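Mestar Reviews: a collection of movie write-ups with scores, cast credits and tone labels

Data card, fourth release

What's in it

Mestar Reviews is a set of 3,832 movie reviews written for a small entertainment site between its first season and the month it stopped publishing, which was April. Every review was written in English by one of the site's regular contributors, and every one comes with the score the writer gave, the main cast as the writer listed it, the genre, and a tone label added later by our readers.

We love this collection! Most review sets out there are short user comments, and those are great for plenty of things, but these are full pieces with openings, detours, running gags and grudges. There are reviews in here that spend three paragraphs on a haircut. There is one that covers a dance movie entirely through its shoes. If you want to study how people write when they're having a good time (or a really bad one, two seats from the exit), you'll be happy.

Where it came from

The site was called Allano and it covered wide releases, a lot of romantic comedies, dance pictures, heist movies and whatever was playing at midnight. When it closed, the owners handed over the archive with permission to share the text. We pulled the reviews out of the old publishing system, dropped the ads and sidebars, and kept the paragraph breaks as the writers had them.

The original archive had just over 4,000 entries. Some were duplicates, some were trailers posted with one line of text, and a handful were contest announcements that had been filed as reviews by mistake. Those are gone. Anything that was a real review stayed in, even the two-paragraph ones.

How it's laid out

One line per review, in JSON. The fields are:

id: a short code, stable across releases
title: the movie title as printed on the site
genre: one or more, separated by semicolons
score: from 0 to 6, in half steps
cast: names in the order the reviewer gave them
body: the full text
tone: see below
spoiler: yes or no

The score scale trips people up, so a word on it. Allano gave out six ticket stubs at most, and a six was rare. A movie with three stubs was considered perfectly fine for a weeknight. Please don't convert to five stars by chopping off the top; divide by six and go from there. A missing score is stored as an empty string. Zero is a real score and some reviewers used it with obvious joy.

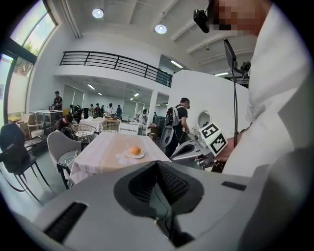
Tone labels

This is the part we're proudest of. Each review was read by 4 readers, and each of them picked one label: swooning, fond, mixed, grumpy or furious. The label in the tone field is the one most readers picked. Ties went to an extra reader who hadn't seen the other votes. The individual votes are in a separate file, votes.json, keyed by id, and we really encourage you to use them. A review where two people said fond and two said grumpy is usually a terrific piece of writing, and flattening it to one word loses the fun.

Readers were asked to judge the writing and ignore the score, which was hidden. So you'll find swooning reviews with two stubs (the writer adored the lead and hated the plot) and grumpy reviews with five. Those mismatches are all genuine. We checked the ones that looked strange against the site's old pages and left them alone if they matched.

The labels cover the review as a whole. Plenty of pieces start out furious and melt by the final dance number. If somebody wants to label these paragraph by paragraph, please do, and tell us!

Splits

There's a train, a dev and a test file. We split by movie title, so a movie reviewed by two writers has both reviews in the same file. Sequels are treated as separate movies. We went back and forth on that one, and if you'd like franchises kept together, the script yagi_split takes a franchise list and will rebuild all three files for you. Yagi is our little toolkit for loading and cleaning the set. It also strips the recurring sign-offs, which are cute but make it far too easy to guess who wrote what.

Good uses

People have had fun with sarcasm detection, matching score to text, tracking how running jokes spread from one reviewer to another, and finding every comparison between an actor and a breed of dog (there are a lot). It's also a nice set for teaching. The text is lively, the files open in anything, and students argue about the labels in a very productive way.

Things to watch out for

The reviewers had favorites. Certain leading men get far more ink than their screen time calls for, and women in the same movies are often covered in a sentence. Older reviews also comment on actors' bodies in ways that haven't aged well. We haven't edited any of that, and you should look through the text yourself before putting it in front of a class.

Genres are lopsided. Comedy and romance are everywhere, documentaries barely show up, and horror was mostly covered in October. The spoiler field was filled in by the writers, some of whom had a very relaxed idea of what a spoiler is.

Curly quotes, long dashes and accents are kept as they were. A few of the earliest reviews have odd characters where the old system mangled an apostrophe. Yagi repairs the common ones, and the raw text is there too if you'd like to do it your own way.

Changes in this release

Fixed the cast order in reviews that listed a cameo first as a joke. Restored missing italics markers in titles mentioned in the body. Added votes.json. Renamed the stubs field to score. Merged the cleanup notes from Rallau, the earlier project that first scanned the site's printed festival guides; those guides aren't part of this set.

License and credit

The text is free to use for research and teaching. Please credit Mestar Reviews and mention Allano, where all the writing comes from. Corrections are very welcome: send the review id, the field, and what you think it should say.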